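About Wandel Materials Testing
Physical and migration testing for housewares, tableware and play goods 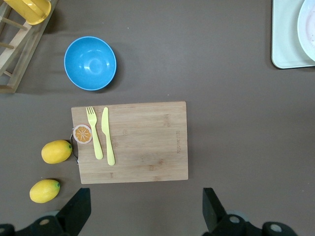 Bamboo cutting board with pale yellow plastic fork and knife.

Wandel Materials Testing is an independent laboratory in Drallstead. We test finished articles and raw stock for manufacturers, importers and retailers. The company has no ownership ties to any supplier of the goods it tests.

The laboratory was set up by Antonina Sydorenko, a polymer chemist, to do overall migration tests on molded plastics. Mechanical testing was added when the company moved to its present building on Esteban Road, and surface coatings followed. Antonina remains technical director and signs all reports that carry an opinion or interpretation.

Scope of work

Chemical: overall and specific migration into food simulants, extractable metals, residual monomer, colorant fastness.
Mechanical: tensile, flexural and impact strength, torque and pull on attached parts, drop and compression.
Thermal and moisture: heat distortion, dishwasher cycling, water uptake and dimensional change in wood, bamboo and fiber composites.
Markings: abrasion and solvent rub on printed, pad-printed and laser-marked surfaces.

Work outside this scope is declined or, with the client's written consent, subcontracted. Subcontracted results are identified as such in the report.

Samples

The standard submission is 10 units per article and color. Destructive programs may need more, and the quotation will state the quantity. Samples should be sent in retail packaging with the order number on the outer carton. On receipt each unit is logged, given a laboratory number and conditioned before testing. Retained material is held until July of the year after the report date and then discarded unless return has been requested.

Equipment and records

The laboratory occupies 3,000 square feet on one floor, divided into wet chemistry, mechanical and conditioning areas. There are 86 instruments and gauges on the calibration register. Any item past its due date is tagged and removed from use. Raw data, chromatograms and load curves are kept in Ciltska, our in-house records system, and can be supplied with the report at no charge. Ciltska does not give clients direct access.

Reports

A report covers only the items received and tested. It is not a certificate of production quality and may not be reproduced in part without our approval. Amended reports carry a suffix letter and replace the earlier issue in full.

Procedure 361, which covers handling of complaints and retests, was last revised on 14/11/2018. Copies are available from the sample desk.

Contact

Sample desk and quotations: Wandel Materials Testing, Esteban Road, Drallstead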